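Lustar Opens Small-Item Storage Line to Preschools

August 31, 2025 – Lustar today announced that Mindero, its range of open bins, lidded containers and stacking units for small toys, is available to preschools and childcare centers. The range was first offered to households in February.

Mindero is sold in sets of 3, 7 and 25 pieces. Play food, animal figures and foam blocks can be sorted at table height and put away by the children themselves. Orders are handled by Burnov, the company's distribution partner – delivery is included for full classroom sets.

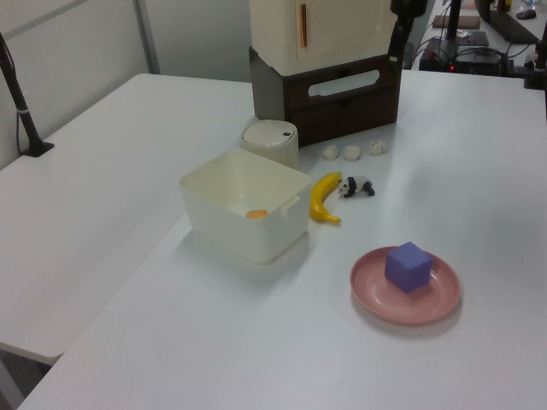 Can pieces be bought one at a time?

Single bins and lids may be ordered through Burnov at the regular list price.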